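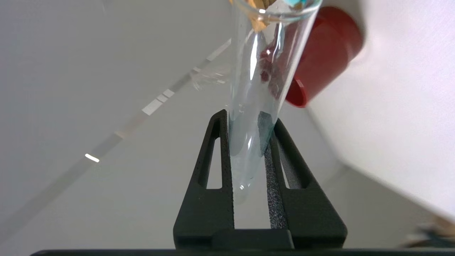 Sanne Peeters wrote to ask why the notes spend a whole session on finger pads, when the robot has six joints, a controller and a perfectly good manual, and the pads are bits of foam you could cut with scissors. Fair point about the scissors. You will be using them at half past two.

Session 4: Looking after the tube cell

The cell at the Bastdale end of the lab is a single arm with a two-finger gripper, working glass test tubes out of a rack, under the dispenser and back. Last year's group knew a great deal about the arm and could recite its reach. In the whole term the arm gave no trouble. The gripper fingers, the pads and the rack gave trouble most Saturdays, which is when the long run goes on and when the only person in the building is me.

So: fingers, pads, grip point, rack. Bring the sheet from session 3. If you have lost it, copy someone's.

1. Before you put a hand in

Stop the program from the panel, wait for the arm to settle, then press the stop button as well. Key out, key in your pocket. The pocket of the coat you are wearing, please, and not the one on the hook.

If a tube is in the fingers, get it out first. Hold the glass with one hand above the fingers, open the gripper by the manual release with the other, and put the tube in the spare rack. Do not open the gripper to see whether the tube is stuck. It will not be stuck.

Gloves and glasses on for all of this. The blue stuff is only dyed water in our exercises, but the glass is glass.

2. The fingers

They are tapered, with a triangular window through each one, and they come together at the tips. The window saves weight and lets you see a little of what is going on behind. It also collects tape, which people put there for reasons they can never recall afterwards. Remove any tape.

Check each finger for:
play at the base (rock it gently, it should not answer back)
chips or a burr at the tip
dried liquid on the inside face

Fingers go back on the side they came off. They look like mirror twins and have worn like distant cousins. There is a dab of paint under the left one. The Dijkstra set, which we keep as a spare, has no paint, so mark it before you fit it.

Tighten the screws by turns, a bit each side, to the setting on the card in the drawer. The driver lives in the same drawer. It has a string on it now.

3. The pads

The foam is dark grey, open and rough. It gives a little, so the glass is held over a strip of contact instead of along one hard line, and it forgives a tube that arrives slightly off. It also drinks whatever is spilled on it and goes shiny with use. Shiny foam lets the tube creep.

Change pads after 300 picks, or when they fail the thumb test, whichever comes first. Thumb test: press for a slow breath, let go, watch. Good foam comes back as you look at it. Tired foam thinks it over.

To change one:

Peel the old pad from the tip end towards the base. Clean off the glue with the solvent wipe, and let the face dry properly. Cut the new pad from the sheet using the card template. Cut it a hair short. A pad that overhangs the tip will catch on the next tube in the rack and you will have a domino problem.

Press on from the base to the tip, leave 20 minutes, then run the empty cycle 12 times before you let it near glass. Both pads together, always. One new and one old gives you a tube that leans, and then a long argument about calibration with somebody from Plotance on the telephone, at their rates.

4. Where to grip

We take our tubes low, around the bottom third, with the rounded end just poking out below the fingertips. You will read elsewhere that you should hold a tube high, near the mouth. That is good advice for a deep rack. Ours is shallow, and the dispenser head needs the top of the tube to itself.

The price of a low grip is lean. A small tilt at the fingers turns into a larger one at the mouth, and the mouth is where the dispenser is aiming. A slight lean in the fingers is tolerable on the way across. At the dispenser it is a puddle.

Teaching the point again:

Use the Mosero dummy tube, the one with the ring drawn on it. Drive down at slow speed until the fingertips reach the ring. Close at low force. Look from the front, then walk round and look from the side. Nearly everyone skips the walk. Save under a new name, with your initials, and leave the old point alone until the new one has done 8 clean cycles.

Grip force stays at the value on the card. If tubes slip, look at the pads. If they still slip, look at the pads again, and only then come and find me about the force.

5. Rack and bench

The bench top under the arm is pale and glossy and throws the ceiling lights straight back at you. Clear glass against that is hard going for your eyes. Look for the long bright line down the wall of the tube and judge upright from that, or hold a dark card behind it.

Caps, sticks, wrapping film and lunch all go outside the taped line while the cell is running.

6. For next week

Write up one pad change, one side of paper, including what went wrong. If nothing went wrong, do another. Add the pick count to the log on the door, in ink. Pairs are as for session 3, except the two of you who asked to swap, and you know who you are.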